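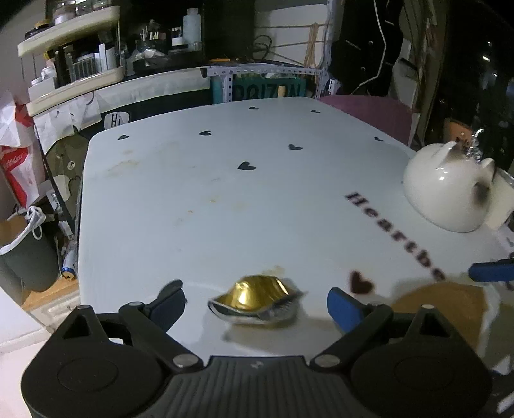

Chocolate after lunch: who started this?

April, 3:16 pm - posted by Yhon Usuga
Print this page | E-mail this thread

Our office in Dandonbridge now has a candy drawer, and productivity has fallen into it. I can walk past a donut. I can't walk past anything wrapped in foil. Is there a known cure?

flindamholm_fran
Move your desk.

Yhon Usuga
I moved it. The drawer is on wheels.

calitz49
Buy better chocolate and eat less of it. One good square of dark and you're done.

pottedmeat
People who say "one good square" have never been left alone with the bar. I've had the fancy stuff. I ate it at the same speed, it just cost more.

calitz49
Then you're chewing. Let it melt.

pottedmeat
I have a job, Calitz.

OnyshchenkoJr
My dentist is on the side of chewing, for what it's worth. Gone in a minute beats sitting on your teeth all afternoon. Also, check the label on those "minis." Three of ours came to over 700 calories a dozen, or would have if I'd stopped at three.

flindamholm_fran
That sentence has a math problem in it.

OnyshchenkoJr
So did my afternoon.

Yhon Usuga
Update - somebody has refilled the drawer with raisins. Morale is terrible and I would like the old problem back.

calitz49
Chocolate-covered raisins?

Yhon Usuga
Plain.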